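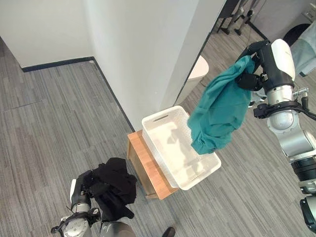
Combien de démos faut-il pour qu'un robot à deux bras apprenne à trier du linge ? Avec notre méthode, 300 pour la politique de base, puis 40 corrections par type de tissu.

1/ Fil rapide sur Nelon, le papier est enfin déposé. Écrit dans le train, pardon pour les fautes

2/ Le problème : un vêtement n'a pas de forme fixe. Le réseau voit un tas, choisit un point de prise, et le tas change dès que la pince ferme. Les poses apprises sur objets rigides, poubelle.

3/ L'idée (Asabe Wike, tout le mérite) : prédire le point de prise ET comment le tissu va pendre après. Si la prédiction et l'observation divergent trop, on relâche et on reprend. C'est tout. Vraiment tout

4/ Les deux bras tiennent chacun leur pièce. Une sarcelle à droite au-dessus du bac, une noire à gauche. Le noir c'est l'enfer, plis quasi invisibles pour la profondeur

5/ Évaluation : presque 2 000 prises, sur deux sites, Talham et Ustthorpe. Reprise automatique après échec dans la plupart des cas, sauf tissus sombres. Détails dans le tableau de l'annexe

6/ Comparé à Chambi (notre ancienne base) : 10 points de mieux en dépôt réussi. Moins bien en vitesse par contre. La vérification coute cher, on le dit dans le papier

7/ Pas testé : chaussettes, draps housses, tout ce qui est mouillé. Ne me demandez pas les draps housses

8/ Code en mai si on arrive à nettoyer le dépot. Questions en réponse, je regarde ce soir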